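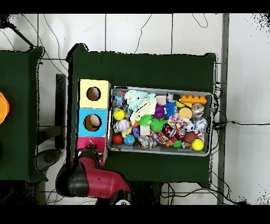
Soft toys and stacked boxes on a green tabletop.

News > Community > Families and children

Fesbridge toy library to move to larger premises

31/05/2018

The Fesbridge Toy Library will move to the ground floor of the former Lehner building on Wandmont Road, following approval of a new lease. The library has used a single room at the Vernatia Centre since it opened, and demand for places has grown beyond what that room can hold.

More than 200 families are now registered as borrowers. Under the new arrangements, opening sessions will increase from two to four each week, and each household will be able to take home up to six items at a time. The loan period remains unchanged.

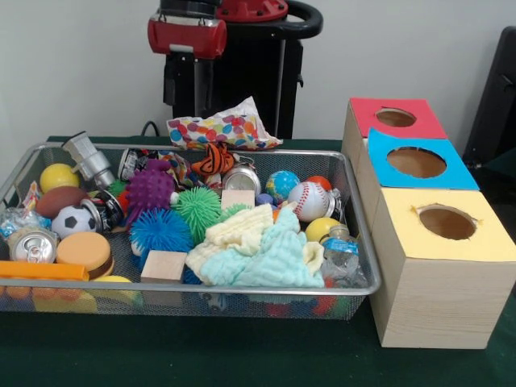
Membership and charges

Membership will continue to be free for families living within the Fesbridge boundary. Households outside the area may join on payment of a yearly fee, details of which are available from the library desk. Existing members do not need to apply again, and current cards will be accepted at the new address.

Borrowers are asked to return all items before the Vernatia Centre room closes. Anything still on loan after that date should be brought to Wandmont Road. No late charges will be made during the period of the move.

The library accepts gifts of toys in good condition, including soft toys, balls and building blocks.

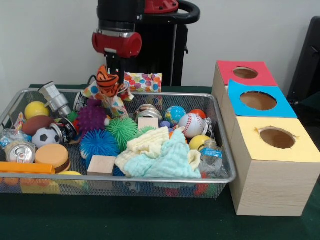

Electrical toys can be accepted only if they carry a safety mark and are complete with their battery covers. Items which do not meet the required standard will be offered to other local groups where possible.

The decision to seek new premises followed a public consultation held in March, in which parents and carers asked for step-free access and somewhere to leave pushchairs. Both will be provided at the new site. An opening date will be confirmed once building work has been completed, and notices will be displayed at both addresses.

We use cookies to improve your experience of this website. By continuing to browse, you agree to our use of cookies. Accept | Find out more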